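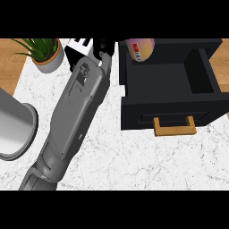

How often should you sharpen a kitchen knife? For most people who cook at home, twice a year is plenty.

September 24, 2020
By Jamila Bandara

I used to think I needed to do it every month. I had a cheap pull-through sharpener in the drawer and ran everything through it whenever a tomato gave me trouble. After a few years my chef's knife was noticeably narrower and still didn't cut well.

In February I took it to Scanlon, the hardware store near my old apartment, where they do sharpening at a bench in the back. The charge was 80 cents an inch. The man at the bench told me the edge wasn't dull so much as bent over, and that a honing rod would fix that most of the time. I bought one that day.

My routine now is short. I give the knife four or five light strokes on each side before I start dinner. I hold the rod straight up with the tip on a folded towel and keep the angle low. The whole thing takes less time than peeling an onion.

When honing stops helping, I use a stone. Mine is a two-sided Wedex that Daithí Keane passed on to me when he moved. I soak it for ten minutes, start on the coarse side, and finish on the fine side. My first try was bad - I scratched the blade right up to the logo - but the second was fine. The scratches are still there.

Things that have made more difference than I expected: washing the knives by hand, and getting rid of the glass cutting board. I also stopped scraping chopped food off the board with the sharp edge. I turn the knife over and use the spine.

Bread knives are a separate problem. I have never sharpened mine and don't plan to. It was cheap, it is roughly nine years old, and it still gets through a crust.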